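Workstation Inspection Checklist – Hand-Held Gripper Tasks, Soft Household Goods
Itwood Site, Tabletop Sorting Stations
Inspector: Randi Haugland
Reviewed by: Silvan Tanner
Date of inspection: Thu 12 November
Form 771, used together with the Trillari station rules

Ratings: C = conforms, M = minor finding, N = does not conform, NA = not applicable

Section 1. Work surface and surroundings

1.1 Surface is level and covered with a plain, light cloth or mat. Rating: C
1.2 Task items are grouped within reach of the operator. Rating: C
1.3 Personal electronics are kept off the work surface. Rating: N
Comment: A smartphone and a charging cable were on the table with the task items. Phones are to be stored before a session begins. The operator was informed.
1.4 Cables do not cross the working area. Rating: M
Comment: See 1.3. The power adapter near the back edge of the table is also to be moved to the floor side and secured.
1.5 Heating and cooling appliances stand clear of curtains and other fabric. Rating: N
Comment: The gray unit by the curtains must be relocated. Station rules require a clear distance on all sides, whether or not the unit is switched on.

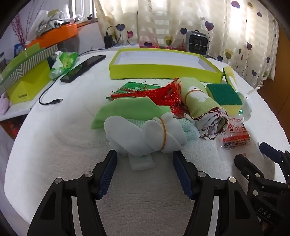
Section 2. Gripper condition

2.1 Finger pads are present on both fingers. Rating: C
2.2 Pads are firmly bonded, with no lifting at the corners. Rating: C
Comment: Checked by hand with the tool at rest. Pads are to be replaced after 3000 cycles. The log for this tool stands at 2695, and Tuva Solberg has been asked to order a new set.
2.3 Pivot hardware is tight and free of side play. Rating: C
2.4 Fingers open and close fully without sticking. Rating: C

Section 3. Handling practice

3.1 Operator approaches the item squarely and closes on it with both pads. Rating: C
3.2 Porous items such as sponges are held without crushing. Rating: C
Comment: Grip force is to remain at the level set for soft goods. Operators should not squeeze harder to make up for a poor approach; the item should be released and the approach repeated.
3.3 The receiving tray is in place before the first item is lifted. Rating: C

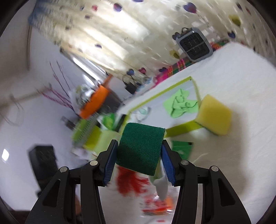

3.4 The operator's free hand stays outside the closing area of the fingers. Rating: C
Comment: Rania El Sherbiny requests that this point be repeated at each shift briefing – it was the most frequent finding in September.

Section 4. Follow-up

4.1 Items 1.3 and 1.5 are to be corrected before the next session. Responsible: Halvard Rønning.
4.2 Item 1.4 is to be corrected within 140 hours of this inspection.
4.3 Completed forms are filed in Rikudex under the station number. Paper copies are not required.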